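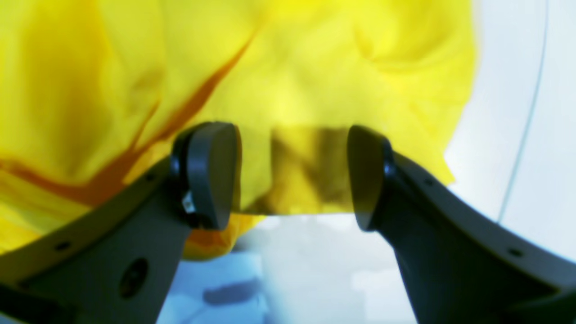

八月,上午九时开始

黄布(Gunda 批)整理记录,续上一页

目的:确定这批黄布入库前的折法和存放方式,顺便把上一页没写完的颜色问题补上。上一页的结论“存放后局部偏橙”先作废,理由见下。

布料来源 Turside,送货单只写了货号 1,739 和颜色“柠檬黄”,成分一栏空白。已去信询问,未回。成分没有确认之前,不做高温熨烫,不做漂洗,也不在标签上写任何纤维名称。上次有人在绿布的标签上凭手感写了成分,后来各处照抄,改起来很费事。

一、颜色

揉皱的状态下看这块布,颜色差别很大。朝光的褶面偏浅,接近发白的亮黄;褶谷里转成橙褐,界线沿着褶走,远看像色条。上一页把它记成了“染色不匀”。今天把布摊平,用手掌推开褶子,再从两个方向看,原来标记过的位置没有残留色条。重新揉皱,色条又出现,位置跟着褶走,不跟着布走。

所以先按阴影和叠层处理。黄色布在凹处会有相邻布面的反光叠进来,颜色往橙里偏,饱和度也显得高。灰布和蓝布没有这么明显,旧记录里找不到类似的描述,可能只是当时没人留意。

判定方法改为:

先摊平,单层,下垫白纸。
白纸要换新的,旧的那叠已经泛黄,拿来对黄布没有意义。
转动布料再看一次。颜色差异随布转动的,记为布面问题;留在原处的,记为光线问题。
对着窗看一次透光。单层偏透,颜色发暗,往橄榄黄走;双层明显实一些。透光下看到的暗斜纹,先检查背后有没有压着折边,再决定记不记。

透光这一项以后必须写明层数。上一页写“局部偏暗、发绿”,没有写层数,现在没法复核。按今天的观察,单层逆光本来就是这个颜色。

二、布边

卷边处颜色比布身深,偏金橙。翻开看是多层叠合加缝线,厚度大,透光少,属于正常。卷边的宽窄用尺比过,同一条边上基本一致,转角处略厚,折的时候会顶起来。

缝线张力不太均匀。布边自然垂下时,有一段向内收,摊平后出现浅浪。用手顺着边拉一遍能缓解,松手后回去一部分。没有用蒸汽试,等成分。

布边浪形对折叠的影响:对折时如果以卷边对卷边,浪会错开,上层容易鼓包;如果以布角对布角,再把多余的量往中间赶,折痕比较直,布边则有少量不齐。考虑到入库后是看折痕那一面,采用后一种。

三、抓取和展开

这块布软,垂性一般,团起来以后表面褶子圆、大,不容易压实。从布堆里找角费时间。试了以下几种起手:

从最高的褶顶捏起。容易捏到多层,提起来是一整团,展不开。

从外侧圆褶捏起。那里布面平缓,手指容易打滑,捏住的往往只是一小撮,提起后滑脱。记下来供参考,不推荐。

沿着卷边找。先用指腹摸到厚的一道,再顺着它走到角。最稳,光线差的时候也能做。缺点是布团里卷边有时整段埋在下面,要先翻一次。

捏住以后先捻一下,确认是单层再提。捻的时候两层之间会有相对滑动,单层没有。这个动作看着多余,省掉之后返工率明显上升,所以写进步骤。

捏的力道以不滑为准,不要用指甲。黄布表面留下的压痕在斜光下看得很清楚,在顶光下几乎看不见,检查时容易漏。压痕放置一阵会变淡,是否完全消失尚无记录。

四、折法比较

台面用 Manole 台,台面擦过,待干后再放布。甲、乙两种折法各做 3 遍,同一块布,每遍之间抖开、摊平、静置。顺序是交替的,避免后做的一种总是占到已有折痕的便宜。这一点仍然没有完全排除,同一块布折多了总归有记忆。要干净的比较得换新布,暂时不拆新的。

甲:长边对折,再长边对折,最后短边对折。
成品偏长,层与层之间比较平,外侧折痕直。取用时从短边抽,容易带歪下一块。

乙:先长边对折,两端向中线折入,再合上。
成品接近方形,两端收在里面,外面看不见卷边。中线处层数多,鼓。压板之后仍比四周高,叠高了会倾斜。相邻两块掉头放可以抵消一部分。

甲的问题在取用,乙的问题在堆放。库里那一格的深度不大,甲会露出一截,碰到柜门;乙刚好。结论暂取乙,堆高限制为最多 2 层,再多就另起一摞。Kane Rewi 看过之后不同意,意见是露出的一截可以通过把最后一折改成三等分来解决,这样甲也能放进去,而且没有鼓包。有道理,但三等分的折线不好找,要做一块折板。折板的料先用剪裁剩下的硬纸,尺寸由他定。

折板做好以前按乙执行。已经按甲折好的不拆,放在同一摞,不要和乙混放。

五、压板

压板用 500 克砝码加平板。砝码放在板中央,不要直接放在布上。上次直接压,留下一个圆印,边缘很清楚,现在还能找到。

压的时间没有做系统比较。只记录现象:压过之后外层折痕变锐,内层变化小。拆开摊平时,外层那一道最难去掉。如果这批布取出后要马上铺开用,压板可能反而是多余的一步。需要问清楚领用的人怎么用,再决定要不要保留。

压板之前要把夹在层间的空气赶出来,从折边往开口方向推。反过来推,气都集中在折边处,鼓包更严重。这条以前只是口头说的,新来的人不知道,现在写下来。

六、洗涤

今天没有洗。把条件先写在这里,免得下次又从头讨论。

洗剂用 Jalell,与之前灰布相同,便于对照。
冷水,单独洗,不与浅色布同盆。
先取剪下的边角料做沾色,与白布贴合,湿态压放,干后对照。沾色没有过关之前,整块布不下水。
晾干时平铺,不挂夹子。卷边被夹过的地方会变形,本来就有浪,再夹就没法判断是缝线的问题还是夹子的问题。
避开直射光。黄色耐光性没有数据,供应方也没有给。

边角料已经装袋,袋上写了 Gunda 和货号,没有写成分。袋子放在抽屉左侧,与蓝布的袋子隔开。蓝布那只袋口封不严,需要换。

七、更正

上一页第二段“存放后局部偏橙”改为“揉皱状态下褶谷偏橙,摊平后未见”。
上一页末尾“边缘疑似二次染色”划掉。布边深是叠层造成的,没有支持二次染色的证据。
更早一页里的“黄布(薄)”和这里的是同一货号,名称统一为 Gunda 批,旧页不重抄,在页边注一下即可。

八、未决

成分。等 Turside 回复。若迟迟没有消息,取一小段纱自己做鉴别,不做整块。
压痕消退需要多久。找一块不急用的,压一道,定期看斜光。
折板三等分的误差允许到什么程度。布本身有浪,卡得太严没有意义。
转角处的厚度会不会在长期堆放后把相邻布面顶出印子。现在看不出来,过一阵翻一次最下面那块。
透光检查要不要保留为常规项目。它能发现稀疏和断纱,但是慢,而且黄布在透光下颜色变化太大,容易误记。倾向于只对新到的批次做,旧批抽看。

午后补记:

折板硬纸偏软,中间会弯,推布时跟着走。换厚一点的,或者两张对贴。对贴时注意纹路方向错开,不然一起弯。

试了一遍三等分,没有压板。折线对得上,外形比甲整齐,柜门能关。高度未与乙直接比。Kane Rewi 要求把它单列为丙,不要写成“甲改”。同意,后面统一称丙,折法步骤由他另写一页,写好后贴在台边,现有的那张取下。

台边那张旧步骤里没有“捻一下确认单层”这一句,换新的时候一并加上。

收工前把布摊开平放在台上,不折,留到下次看折痕回复。上面盖一层白纸防尘,纸上写了“勿动”。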